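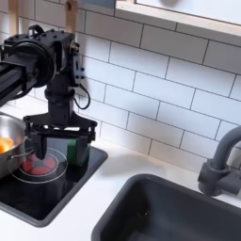
parveen_c
Play kitchen is finally set up in our playroom and I love it!! The stovetop is glossy black and sits right in the white counter, with a shiny steel pot on it like a grown-up one. Got it from a shop in Rodudport, only 2 hours away.
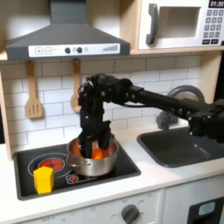
Still deciding between real metal pans and plastic. I say metal all the way!

fondberg5
Disagree, metal is so LOUD. We went plastic in February and got our mornings back.

parveen_c
Ha, I like the clanging!

afridi_mom
Metal here too. Ours has survived 5 cousins.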